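Stitching by candlelight, and other bad ideas

June 2020

So the big summer camp at Keltdale is off, like everything else, and I have a half-made medieval kirtle on the dining table and no deadline to scare me into finishing it. I thought I'd write about it instead, which is at least a more sociable way of avoiding buttonholes.

For anyone new, I do fourteenth century living history. Nothing grand! I'm not a lady with a hawk. I play a dyer's wife in a market town, I stand behind a trestle with pots of madder and weld and woad, and I talk to families about how you got a red that stayed red. My first event was a wet January banquet in a village hall, wearing a borrowed gown that came up to my shins, and I was hooked before the pottage came round.

The kirtle is my third attempt at doing the whole thing by hand. The first two had machine stitching in the long seams where I hoped it wouldn't show (it did, the minute I sat on a hay bale and the hem flipped over). This time I bought 4 metres of a lovely mid-weight wool from Barrera, undyed, and did the colour myself in the garden over two weekends. It was meant to be a soft russet. It's more of a boiled carrot. I've decided the dyer's wife gets to wear the batches her husband can't sell, and I shall be telling people so with a straight face.

I've been waxing my linen thread and using a backstitch for the parts that take strain, running stitch for the rest, then felling everything down flat. It is slow. I kept a tally in my notebook for one side seam, just to be able to answer when children ask, and got to 438 stitches. One seam! My other half asked if I was all right.

The candle business came about when I decided I ought to know what it was like to sew after dark with the light they'd have had. So I turned everything off one evening and sat down with two tallow dips and a sleeve. I can report that tallow smells like a Sunday roast that has been left in the car, that you can't tell the inside of a carrot-coloured sleeve from the outside, and that I sewed the thing to my own apron. I've gone back to sitting in the window after breakfast, and I suspect most medieval seamstresses would have told me to do that in the first place.

Buttons next. The sleeves are buttoned from elbow to wrist and I'm making cloth ones out of scraps, little circles gathered up tight and stuffed with themselves. They take ages and they roll under the fridge. I did look at the cast pewter ones from Jurnix, and very handsome they are too, but they felt a bit smart for a woman with blue fingernails.

The other job has been sorting the handout things for my stall. I had 200 little cards printed, with a bit of natural-dyed wool to be tied on each and the name of the plant on the back, and they've been living in a shoebox getting bent.
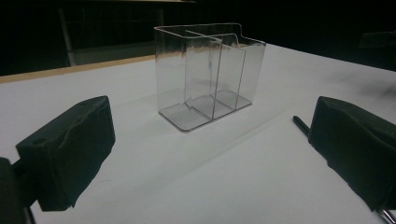
Clear plastic holder with three compartments, front to back.

Anything modern on the stall goes under a linen cloth during opening hours at Keltdale, and the organisers are quite strict about it. Fair enough, I say, although I did once see a knight eating a choc ice behind the armoury tent.

I've also been reading up on woad again, as my last vat went a sulky grey and never came back. One of the old hands on the Gavau forum reckons I let it get too cool overnight, and that I should wrap the bucket in a duvet. There goes the spare room duvet, then. If I get a decent blue out of it I'll do the hood in that and the carrot will look deliberate.

Still to do on the kirtle: the neckline, the left sleeve (unpicked from the apron, thank you), eleven more buttons, all the buttonholes, and the hem. I always leave the hem till last and let the skirt hang for a few days so the wool can drop wherever it's going to drop. It's on the back of the bathroom door at the moment, frightening people.

If any of you have a kinder way of doing buttonholes in wool that frays the second you look at it, please leave me a comment. I've tried running a line of tiny stitches round first and it helps a bit, but my edges still look chewed.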